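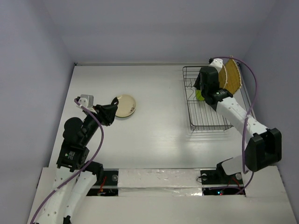

Ticket 81: left arm drifting on the dish rack cell
Opened April 28, 2025 by Bronisława Kurek, Bresthorpe bench

Hi all, me again! The left arm on the two-arm cell keeps stopping short of the plate. Not by much, maybe the width of a pencil, but enough that the fingers close on air. The right arm is fine and loads the rack all day without a fuss.

What I've tried so far:

Homed both arms twice. No change.

Checked the purple cable on the left wrist, end to end. I was so sure it was this — we had a cable snagging back in February — but it's seated fine and runs free.

Reran the wrist camera calibration with Pearce (the old script, the new one still crashes on me). Better for 63 cycles, then it crept back.

Wiped the fingers and looked them over. Plenty of scratches, and I'd like a fresh pair anyway, but I doubt that's our drift.
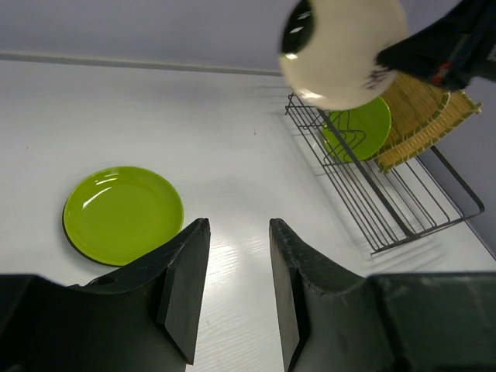
Wrist view, fingers open, green plate off to the left.

My guess now is a slipping coupling at the elbow joint. I've marked the link with a paint pen so we can see if it walks. Could somebody at Trelier send 2 couplings and a set of fingers? I'm keeping the cell at half speed until they get here.

Status: waiting on parts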